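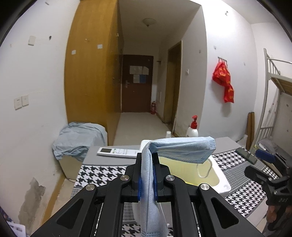
Disposable face mask, basin and houndstooth cloth.

Furotitz Student Rentals
Home > Room kits > Kanau Room Kit

Kanau Room Kit
Bedding, bath and kitchen basics for a rented student room. Hire by the semester or buy outright.

The Kanau Room Kit is made for students who rent a room in Cliseck and arrive with one suitcase. Most rooms in the city are let with a bed, a desk and a closet. Sheets, towels, pans and plates are usually left to the tenant. The kit covers these and is delivered to the room before you move in, or picked up from our counter on the day.

There are 37 pieces in the standard kit. It comes in two lidded storage boxes that slide under a normal bed frame, so you can keep the boxes and use them again at the end of your stay.

Choose your bed size

Single: for mattresses 80 or 90 cm wide. Fits nearly all rooms in shared apartments and every room at Holroyd Residence.
Small double: for mattresses 120 or 135 cm wide.

If your landlord doesn't know the mattress width, ask them to measure it. A single fitted sheet will not go over a small double, and we can't swap sheets once the bag has been opened.

What's in the kit

Bedding
Comforter, medium weight
Comforter cover
Fitted sheets, 2
Pillow
Pillowcases, 2
Mattress protector
Fleece throw

Bath
Bath towels, 2
Hand towels, 2
Bath mat
Mesh laundry bag

Kitchen
Saucepan with lid
Frying pan
Dinner plates, 2
Bowls, 2
Mugs, 2
Glasses, 2
Forks, knives and spoons, 2 of each
Chef's knife
Cutting board
Wooden spoon
Spatula
Can opener
Colander
Dish towel

A pan and its lid count as one piece. Colors vary with stock. Bedding is white or light gray and the towels are dark gray.

Hire or buy

Hired kits are charged per semester, with a refundable deposit. Comforters, pillows and protectors on hire are laundered between tenants. Sheets, pillowcases and towels are always new and are yours to keep. If you are staying for both semesters, book the full-year option at the start. It costs less than two separate semesters and you won't have to return anything in February.

Bought kits are all new. There is no deposit and nothing to send back. You can sell the kit on or leave it for the next tenant if your landlord agrees.

We have delivered 3,717 room kits to addresses in Cliseck and the surrounding towns. Hire is the more popular choice for stays of one semester.

Delivery

Delivery inside the city is included in the price. We need the full address with the floor and door number, the name on the mailbox and a phone number that will work on the day. Many new tenants don't have a local number yet. A foreign number is fine if it can receive calls.

You can choose a morning or an afternoon slot. The driver will bring the boxes to your apartment door, including in buildings with no elevator. The driver will not put the kit away or make up the bed.

If you land late, choose early delivery. Your landlord, a roommate or the residence desk can sign for the boxes up to 11 days before you move in. Please ask them first. Boxes that are refused go back to our counter and a second trip is charged.

For Holroyd Residence, write your room number in the address field. Deliveries go to the front desk every Thursday, and the desk will hold your boxes until you check in.

Outside the city, enter the postal code at checkout to see the charge. Villages on the coast road have one delivery run a week.

Counter pickup

The pickup counter is next to the Cliseck bus station, on the side facing the parking lot. It opens at 9:00 a.m. and closes at 7:00 p.m. Bring the order number and a passport or ID card. The two boxes together weigh 16 kg. One person can manage them in a taxi, but they are awkward on the tram at busy times. We lend folding carts for a small deposit.

Changing the kit

You can remove the bath set or the kitchen set at checkout and the price will go down. The bedding set can't be removed, but it can be ordered alone. Students moving into a shared apartment often find the kitchen is already full, so check with your roommates before ordering pans.

Extras you can add:
Second pillow
Heavy comforter for winter
Clothes hangers, pack of 10
Desk lamp, clip-on
Drying rack, folding
Plug adapter
Induction-ready saucepan and frying pan

The standard pans work on gas and on ceramic electric stovetops. They do not work on induction. Older apartments in the center mostly have gas. Newer buildings near the campus tend to have induction, so look at a photo of the stove in your room listing or ask.

Returning a hired kit

Put the hired pieces back in the two boxes and book a collection from your account page. Do this at least five days before you leave. Collections fill up quickly in the last week of each semester. You can also bring the boxes to the counter during opening hours with no booking.

Kitchen items should be washed and dry. There is no need to wash the comforter. Normal wear is expected and is not charged. Missing or burned pans, broken plates and stained comforters are taken from the deposit at the prices shown on your hire sheet. The rest of the deposit is paid back to the card you used, usually within a week of the return.

Changing your dates

Arrival dates can be changed free of charge up to three days before delivery. If your visa or your room falls through, cancel before the boxes leave our warehouse and you will get back everything you paid. After that we keep the delivery cost and refund the rest, as long as the bags are still sealed.

Common questions

Can I order before I have a room?
Yes. Leave the address blank and choose counter pickup for now. You can switch to delivery later.

Can two people share one kit?
The kitchen and bath sets are enough for two. The bedding is for one bed, so add a bedding set for the second person.

Do I have to be a student?
No. Interns, language assistants and visiting researchers can order too.

Is the comforter warm enough?
It is fine for most of the year. Ground-floor rooms without heating get cold in winter, and the heavy comforter is a better choice there.

Related products
Bedding set only, single
Bedding set only, small double
Kitchen set only
Desk and study set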